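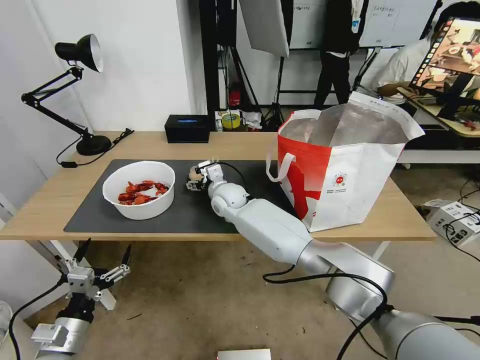

Looking after the Bovadum bench: your questions answered

Last updated Sunday, February 18, 2024, by Asnakech Jemal

Welcome, and thank you for reading this before you start pulling on things! I look after the two-armed bench at Urbridge, and these are the questions that land in my inbox most often, along with the answers I usually give (I've tried to trim them, with mixed success). If you're brand new, please do the induction first and come back to this page afterward.

What do I need to do before I power up in the morning?

Walk all the way around the table once. I know it sounds fussy, but you'll spot most problems that way: a cable that has slipped under a chair, a mat that has crept toward one corner, somebody's coffee. Then check that both arms are parked and that the red stop button moves freely and is released. Power goes on at the wall first, then the arm controllers, then the Endix computer, and please give the controllers a minute or two to settle before you open the Endix software. If you're quicker than that, it will tell you one of the arms is missing, and you'll spend your first half hour hunting for a fault that isn't there.

Why are the two arms fitted with different things at the end?

We like having both to choose from. The left arm carries a parallel gripper, which is simple, strong for its size and very forgiving. The right arm carries the Shirazi hand, with its separate fingers, and it can manage awkward shapes that the gripper would only shove around the table. The price you pay is that the hand wants a lot more attention, so most of what follows is about the right side.

How do I know the cable on the right arm is routed properly?

Move the arm slowly by hand through its whole reach, with the drives off, and watch the cable the entire time. You want a relaxed loop along the lower part of the arm with enough slack that nothing goes tight when the elbow folds, and not so much that the loop can catch on whatever is standing on the table. Tall things with handles are the worst for this, so keep bags well out to the side and do a slow pass near them before you do a quick one. The thin wire at the hand needs its own look. If it has a kink in it, leave the arm parked and come and find me.

One of the fingers isn't closing all the way. Is it broken?

Probably not! Nine times out of ten there is a crumb or a bit of grit in a knuckle joint. Switch off, open the hand, and go over each joint with the soft brush in the drawer. After that, run the finger test in Endix, which opens and closes every finger 10 times and shows you a little green mark for each one that reaches its end stop. If the same finger fails twice in a row after a good clean, write it in the log and use the gripper side for the rest of your session.

Can I work with real food?

Yes, and people do, all the time. Takeout is a wonderful test, with its slippery shells, thin bags with knotted tops, and soft things that squash if you so much as look at them.
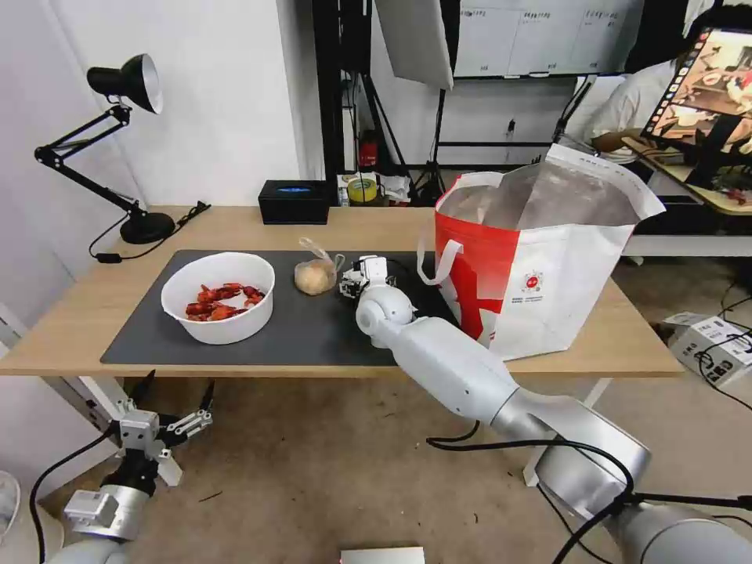 A few house rules go with it, though. Anything loose stays in a bowl until the arm picks it up, and anything soft that came in a bag can stay in its bag while you practice the approach. Start with the hand a good distance above the item and come down in small steps, watching the knuckles as well as the fingertips, as it's easy to forget how much room a half-curled hand takes up. Nobody eats what the robot has handled. I'm sorry to say I've had to put that one in writing.

How do I clean up after a food session?

Do it straight away, before your own lunch. Park both arms, power down, and wipe the finger pads and the hand with a cloth that is damp but not dripping, using plain warm water and a drop of dish soap. Never spray anything directly at the arms. The joints look smooth and sealed, and for the most part they are, but I would rather not find out where they aren't. The mat lifts off and can be washed in the sink; dry it on both sides or it will slide. Shells and scraps go in the lidded bin outside the room, especially on a Friday.

How do I put the mat back in the right place?

Line its front edge up with the marks on the table, smooth it out from the middle, and then run the touch check. Each arm will come down to a few points on the mat and report how far off it is. Anything up to 5 millimeters can be corrected in Endix with the small offset box. More than that and the mat is wrong or the table has been bumped, so start over instead of typing in a bigger number.

Does the lighting matter?

More than you'd think. Shiny things throw back glare, and foil linings are a real nuisance. Pick your lamp and light positions at the start and leave them alone until you've finished, even if you notice halfway through that you could have done better. Do keep the lamp cord out of the arms' way, too.

How often do the gripper pads get changed?

I swap them every 200 hours of running, or sooner if one side looks more worn than the other. Spares are in the same drawer as the brush. The screws are tiny and they love the floor, so work over a tray. Snug is tight enough.

What was the trouble in November?

A loose connector at the base of the left arm, which let go every so often and stopped everything. It took me over 50 restarts to catch it in the act (I have never been so pleased to see an error message). The connector now has a proper clip. If you ever see the left arm drop out of Endix by itself, look at the clip first and tell me what you found.

Who do I call if I'm stuck?

Me, please, and sooner is better. My extension is on the sheet by the door. If I don't pick up, press the stop button, leave everything as it is, and write a note in the log with what you were doing and which arm was moving. I check the log every afternoon before I go home.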